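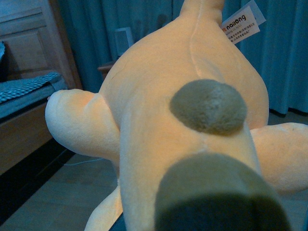
Will a robot that tidies rooms put the people who tidy rooms out of work?
It changes what they do before it changes how many of them there are. At our place the same two people are on the payroll, and they now spend most of the shift teaching, checking and writing things down.

Handing over the bedroom reset: a guide for shift leads
By Trinidad Segura, Zaline, Wososstead

The bedroom reset used to be a job you learned in a morning. Toy goes on the bed, pillow goes by the headboard, cover gets pulled straight, next. When Drirnum arrived to take it over, we found we had to explain all of this to something that had never owned a pillow. Our written procedure went from one line to a binder.

1. Write down the job as it is done
Follow whoever does the reset for a full shift and note what they do, including the parts they deny doing. Noelia Ibarra gives every soft toy a squeeze before she sets it down. She said it was a habit. She was checking for split seams, and had been for years, and it was in no procedure anywhere.

2. Decide what "done" means
Management will say "tidy." Ask for something you can check from the doorway. Ours reads: toy on the bed, pillows at the headboard end, cover hanging evenly along the front rail. We argued over "evenly" until lunch.
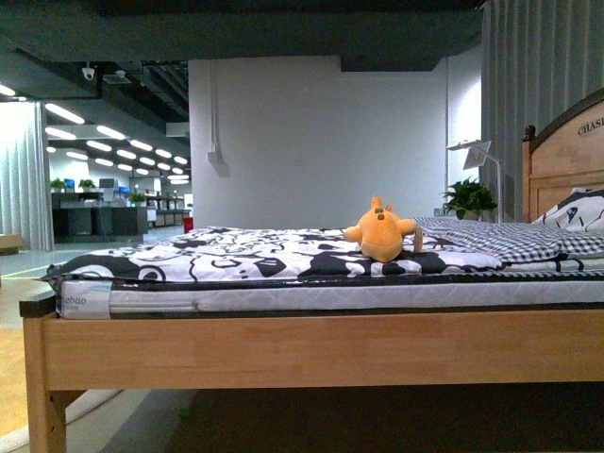
Photo: N. Ibarra / Zaline

An orange toy belly-down on a bold black-and-white cover is a good case to argue over. The toy is on the bed, so the rule is satisfied. Noelia wanted it sitting up against the pillows, because that's how a person would leave it. Both views are fine. Pick one, put it in the binder, and apply it to the robot and the humans alike, or the humans will notice.

3. Start with soft things
Plush forgives a bad grip. Desk lamps and potted plants don't, so keep those on the hands-off list for the first month and tell the night shift that you've done it. Leave loose cables off the floor while you're at it. We wrote that rule in January, and then again in larger type.

4. Log the help
Every time someone steps in, it goes in Rivas, our shift log. In the first month we ran 548 resets and a person stepped in on 313 of them. The slide upstairs said "fully automated." Keep your own numbers.

5. Change the job on paper too
Watching a machine fail to pick up a toy is tiring in a way that picking up the toy never was. We capped watching at 2 hours a stretch, then a swap. It took 4 meetings to get the new duties into the job description, and one more to get them into the pay grade. Do this before the rollout, when people still return your emails.

6. Keep a manual day
Once a month, switch Drirnum off and do the rooms by hand. New hires need to know the work they're supposed to be judging, and the old hands get to be fast again. Bring the binder. Whatever they do that isn't in it goes on the blank pages at the back.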